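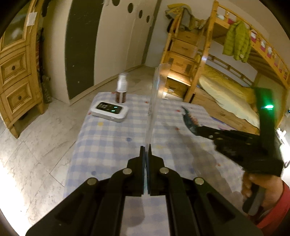 Acrylic sheet

Acrylic sheet is a clear, stiff plastic made from poly(methyl methacrylate), often shortened to PMMA. It is used in place of glass in windows, display cases, signs, aquariums, and picture frames. It weighs less than half as much as glass of the same thickness and is harder to break, but its surface scratches more easily.

Manufacture

Acrylic sheet is made in two main ways. In cell casting, liquid monomer is poured between two plates of glass and left to harden under controlled heat. Cast sheet has good optical clarity and machines cleanly. In extrusion, softened resin is pushed through a flat die and passed between rollers. Extruded sheet is cheaper and more even in thickness, but it softens at a lower temperature and tends to gum up on saw blades and drill bits.

Both types are normally sold with paper or plastic film on each face. The film is left in place during cutting.

Properties

Clear acrylic lets through 92 percent of visible light. It holds its color outdoors better than most clear plastics and does not yellow quickly in sunlight. It expands and contracts with temperature much more than glass or metal does, so panels mounted in rigid channels need a gap at the edges. Screw holes are drilled oversize for the same reason.

Light that enters one edge of a sheet can travel through it and come out at another edge. Edge-lit signs make use of this effect, with lettering engraved into one face to scatter the light outward.

Cutting and joining

Thin sheet can be scored with a knife and snapped along the line. Thicker sheet is cut with a fine-toothed saw, a router, or a laser. Laser cutting leaves a glossy edge on cast material. Sawn edges are scraped, sanded, and buffed if they will be seen.

Pieces are usually joined with solvent cement, which softens both surfaces and lets them fuse as it evaporates. The parts must fit closely, as thin cement does not fill gaps. Stress left by bending or machining can cause fine cracks, called crazing, when solvent is applied. Heating the part in an oven and cooling it slowly reduces this risk.

Care

Dust is rinsed off with water before wiping. Mild soap and a soft cloth are suitable for most cleaning. Ammonia-based glass cleaners, acetone, and rubbing alcohol can cloud or craze the surface. Light scratches can be removed with plastic polish, and deeper ones with wet sanding through several grades of abrasive paper.

Sheets are stored upright in racks or fully supported on a flat surface. Panels left leaning at an angle may bow over time.

See also

Polycarbonate
Laminated glass
Solvent welding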